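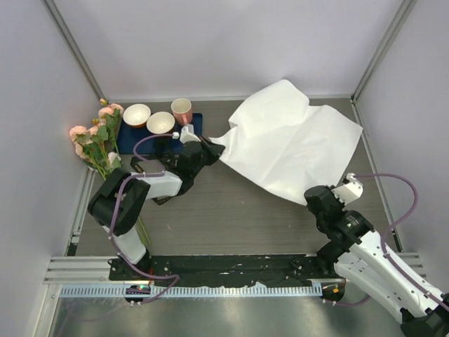
How long should I soak old linen tablecloths before I try to get the yellow out?
Overnight in plain cool water is where I'd start, and then a second night with a scoop of oxygen whitener if the yellow is still holding on.

4 min read

Subject: Re: [household-linens] Grandmother's tablecloths, yellow along the folds

Hello all,

I've been meaning to answer this one since it came through, and then the plumbing went and one thing led to another, so please forgive the wait. I put the short version at the top for anyone in a hurry. The rest of this is for people who like to read with a cup of coffee!

Nkrumah Eshun wrote on March 9, 2023:
> I have inherited a box of white linen from my grandmother, mostly
> tablecloths, and they have gone yellow exactly where they were folded.
> One of them is very long and has a drawn-thread border I am scared to
> touch. My neighbor says bleach. My sister says never bleach. How long
> do I soak them, and do I iron them before putting them away again?

Nkrumah, your sister is right, and I hope you'll tell her so. Chlorine bleach is hard on old linen, and on a drawn-thread border it can be the end of the matter. I lost a lovely runner that way when I was first married and I still think about it.

Fill the bathtub, lay an old sheet in the bottom, and put the cloth on top of that so you have something to lift it by. Wet linen is heavy and you don't want all that weight hanging off the border. The first water will likely turn the color of weak tea. Let it go down the drain and fill again, and keep on until it stays clear — with the big cloth from my aunt's house in Zirkau I changed it all one afternoon and part of the next morning.

For the whitener, follow the package for the amount and make sure it's all dissolved before the cloth goes in. Rinse more than you think you need to. Then dry it flat on the grass if you have grass. I do my whole cupboard in August, when a morning of sun does more than anything I can buy.

As for ironing, I'd say no, not before storage. Iron when you're going to use it, while it's still damp, from the wrong side, with a towel under the border. And please leave out the starch until then, as silverfish are very fond of it.

I roll mine now on cardboard tubes covered in washed cotton. The extra-long one wouldn't fit any tube I owned, so that one is folded loosely with tissue in the folds, and I refold it in different places when I change the beds over for winter.

Do write back and tell us how the border came through. And if anybody still has the hemming notes from 201 messages or so ago in the archive, I'd love a copy, mine went with the old computer.

Warmly,
Your friend in the linen cupboard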